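Print this page | E-mail this page

Guva: Prices of Used Furniture in Small Ads

README, last change September 21, 2018

Guva is a table of small ads for used furniture. I have typed them by hand from the free weekly papers of Betancur and Cundness. The table has 1,113 rows, and each row is one ad. In 625 of them the seller gives a price. In the others the price field is empty, please do not read it as zero.

Columns

paper: short name of the paper
item: the word used by the seller, spelling kept
wood: only when the ad says it
price: whole numbers, local currency
note: everything else, up to 90 characters

The column "item" is the difficult one. The same thing can be a chest, a cabinet or a set of drawers, it depends on the seller. I did not correct this.
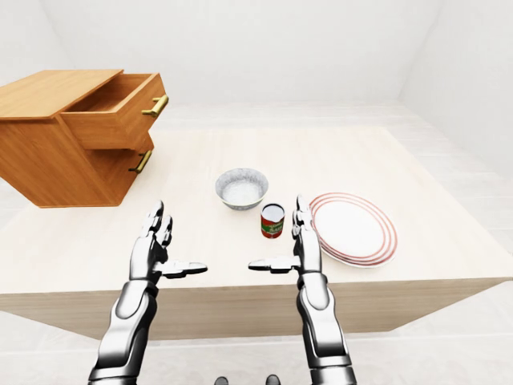 If you need groups, use the file groups.csv, where I put similar words together. It is my own opinion and you can change it.

Known problems

The June papers from Cundness were printed badly and some prices are hard to read. I marked them with a question mark. Phone numbers and names of sellers are removed.

You may use the table for any purpose. Corrections please to Abbas Fallahi.

Related items
Guva groups.csv, notes on the word groups
Bustisance: rents in small ads
Betancur weekly papers, list of issues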